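Assessing a tidying task for a two-armed robot

Household robotics guidance, Barndale Centre for Domestic Technology
Issued 2020-02-13

The Centre is regularly asked whether a machine can yet put away the contents of a bathroom shelf. The answer depends a good deal on how the question is put. This page explains how to set up a small sorting task, how to run it and how to record the result in a form that other groups can compare with their own.

Before you begin

You will need a plain table, a light background and three open plastic containers of different depths. Place the containers in a row within reach of both arms. For the goods, choose ordinary packaged items of two kinds, such as squeeze tubes and small cartons. Tubes are the harder of the two: they bend under pressure and have a narrow crimped end, and their weight shifts as they are lifted. 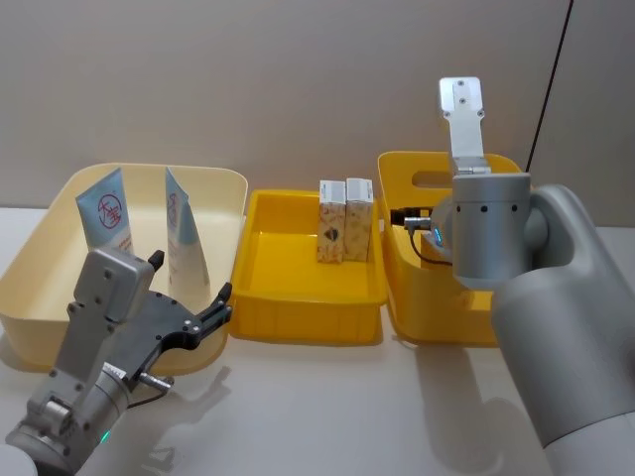
Write down the starting position of every item before the first attempt. Decide also which container is to receive which kind of goods, and do not alter this once the trial has begun. The Bivine trials, which ran to 2,149 attempts, had to set aside a large share of their early results on this point alone.

Running the trial

Step 1. Move both arms to their resting positions and check that neither can strike a container wall on its way down.

Step 2. Ask for one item to be moved from one container to another. Allow 25 seconds. An item still in the gripper when the time ends is recorded as incomplete.

Step 3. Return the item to its starting position by hand and repeat. We recommend 14 attempts for each item before any change is made to the settings.

Step 4. Repeat with the second arm. Results for the two arms should be kept apart — they are seldom alike.

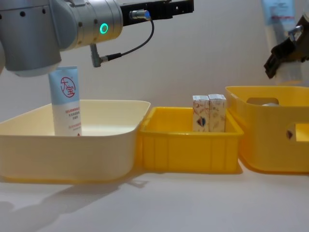
Grip height deserves more care than it usually receives. A carton may be taken almost anywhere along its sides, but a tube held too low will tip, and one held too high may slip at the crimp. A tube standing on its cap, with the crimped end uppermost as in the cream-coloured tray, should be approached from above and held below the flattened part. Depth matters as well, and the gripper must clear the rim of the receiving container before it turns.

Recording the result

Use three headings only: completed, incomplete and dropped. An item that lands in the correct container but falls over is completed, with a note. The Steinarsdóttir scale may be added where a finer measure is wanted.

Groups intending to submit results to the Rodano register should do so before the end of March. Entries must state the number of attempts for each arm and whether any item was replaced during the trial.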